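Werkstattbuch, Januar
Lüftergeräusch und Temperaturen Rechner Messraum, Fortsetzung

Ausgangslage wie im letzten Eintrag: der Auswerterechner im Messraum wird unter Last laut, und zwar so laut, dass man bei den Akustikmessungen nebenan den Lüfter im Spektrum hat. Arnulfo Castaño hat die Linie bei den letzten Aufnahmen gefunden und mir die Daten auf das Gruppenlaufwerk gelegt (Ordner Grudville, Unterordner Störer). Sie liegt knapp unter 200 Hz und wandert mit der Drehzahl. Netzbrumm ist damit raus.

Erster Verdacht war Staub. Kühler ausgeblasen, Filter gewaschen, Gehäuse offen laufen lassen. Leiser im Leerlauf, unter Last fast wie vorher. Zweiter Verdacht: die Wärmeleitpaste. Die alte war laut Aufkleber am Gehäuse noch die vom Aufbau, also ziemlich alt. Beim Abziehen des Kühlers war sie bröselig und am Rand grau ausgetrocknet. Mit Isopropanol und fusselfreien Tüchern entfernt, hat länger gedauert als gedacht. Nicht mit dem Kunststoffspatel kratzen, der schmiert nur.

Bei der Gelegenheit die Ecke mit den Haltern aufgeräumt. Die grauen gedruckten Platten auf dem Aluprofil bleiben, wo sie sind, bitte nicht wieder abschrauben und woanders hinlegen. Wer eine neue braucht, druckt eine neue, die Datei liegt beim Rest der Vorrichtungen.

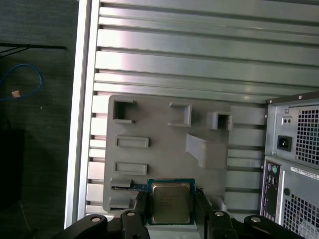
Graue Halteplatte auf dem Aluprofil, 3D-Druck

Pasten: von Erkow die Standardpaste aus dem Schrank, dazu die neue Tube Teduvero, die noch vom Netzteilumbau übrig ist. Die Erkow ist deutlich zäher. Bei Raumtemperatur kommt sie kaum aus der Spritze, fünf Minuten auf der Heizung helfen. Die Teduvero läuft fast von selbst und man nimmt leicht zu viel.

Vorgehen für beide gleich: Kühler runter, beide Flächen reinigen, Paste auftragen, Kühler über Kreuz anziehen, eine Viertelstunde Leerlauf, dann Lastprogramm bis die Temperatur steht. Raumtemperatur notieren. Lüfterkurve fest auf Automatik, nichts nachstellen zwischen den Läufen. Pro Paste 6 Läufe, mit Abkühlen dazwischen.

Beim Auftragen gab es wieder die alte Diskussion Punkt gegen Kreuz gegen Verstreichen. Ich habe mich für den Punkt in der Mitte entschieden, weil man ihn am besten wiederholen kann. Beim Verstreichen hängt zu viel davon ab, wer es macht und wie eilig er es hat. Bei der Erkow habe ich den Kühler nach dem ersten Lauf noch einmal abgenommen und den Abdruck angesehen: eine Ecke hatte kaum Paste. Danach etwas mehr genommen und den Lauf verworfen.

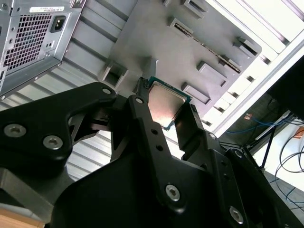 Wichtiger als die Form scheint mir die Anpresskraft. Die Federschrauben am Kühler haben einen Anschlag, aber eine davon saß nicht ganz auf. Vermutlich schon seit dem Aufbau so. Nach dem Nachziehen war die Temperatur unter Last sichtbar niedriger, und zwar bei beiden Pasten. Der Unterschied zwischen den Pasten selbst ist klein, er verschwindet fast in der Streuung der Läufe. Mit der alten Paste und der lockeren Schraube habe ich leider keinen sauberen Vergleich, da hätte ich vor dem Zerlegen messen müssen.

Drehzahl unter Last vorher nach Anzeige nearly am Anschlag – also »fast« 4.000 U/min, seither regelt der Lüfter deutlich früher zurück. Die Anzeige springt allerdings, der Pagano-Regler mittelt offenbar über eine sehr kurze Zeit. Für die Akustik zählt ohnehin das Spektrum. Kurzer Test gegen 16:30 mit dem Messmikrofon auf dem üblichen Stativ: Linie noch da, aber viel schwächer.

Rohdaten unter Messung 569 abgelegt, Tabelle dazu im selben Ordner. Die Spalte »Raum« ist beim ersten Erkow-Lauf leer, Thermometer war aus.

Offen:
– Arnulfo fragen, ob die Restlinie bei seinen Aufnahmen noch stört. Falls ja, größeren Lüfter mit Gummientkopplung probieren.
– Isopropanol nachbestellen, die Flasche ist so gut wie leer.
– Auf dem Gehäuse vermerken, wann die Paste getauscht wurde und welche drin ist (Teduvero, aus dem letzten Durchgang).
– Federschrauben auch am zweiten Rechner prüfen, der kommt aus derselben Bestellung.
– Gehäusefilter: Waschen reicht, kein Austausch nötig.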